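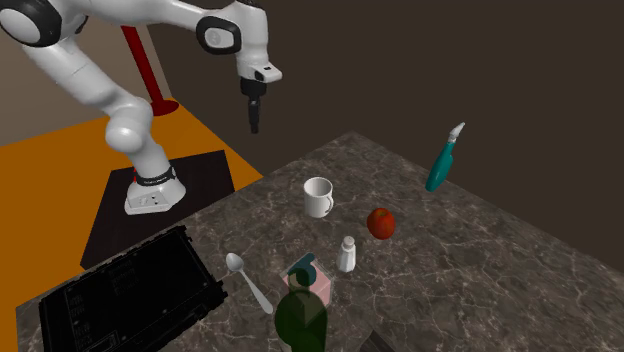 Side view, kitchen counter, gripper holding nothing.

Ticket 716: see-through props in the Prustum counter set
Opened by Noémie Hervieu. Assigned to Eoin Fahy.

The pink box and the green bottle are rendering semi-transparent again. I'd like the policy to learn about solid groceries before we move on to ghosts. Out of 400 demos in the March batch, 87 have this.

Eoin, 9:40: Blend flag on the materials. Mine, sadly. Fixed in the loader, rerendering.

Noémie, 11:15: Thanks. Second complaint, then. The success check needs to look at cup pose. 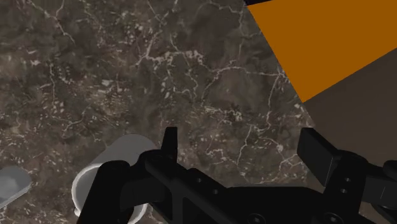 Gripper view, white cup on its side.

Eoin, 11:32: It only checks height off the counter. By that standard the cup could still pass.

Noémie, 11:34: Please add tilt. Hold the batch until Siobhán has relabeled.

Status: waiting on Siobhán Cullinane

Related tickets
Spoon sinks into marble on reset
Wrist view lags side view by 2 steps
Tritolora export drops gripper state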